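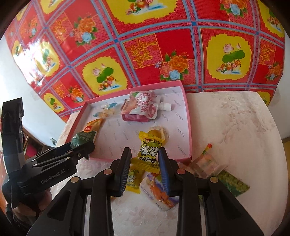
Yellow 爆浆 soft candy at the pink box, jelly pouch at the back.

15 April 2024 — snack box packing, bench 3

Pink box is shallow, so the jelly pouch has to lie on its side. Put it in first, along the back. Orange packet goes against the left wall, clear packet with the blue ends above it. Small wrapped pieces last.

Naveed wants the citrus candies face up so the print can be read. Fine by me, but the crimped ends catch on each other when the box is full.

Maite is ordering 600 more boxes from Brodel. Ask her about a deeper one — 20 mm would do.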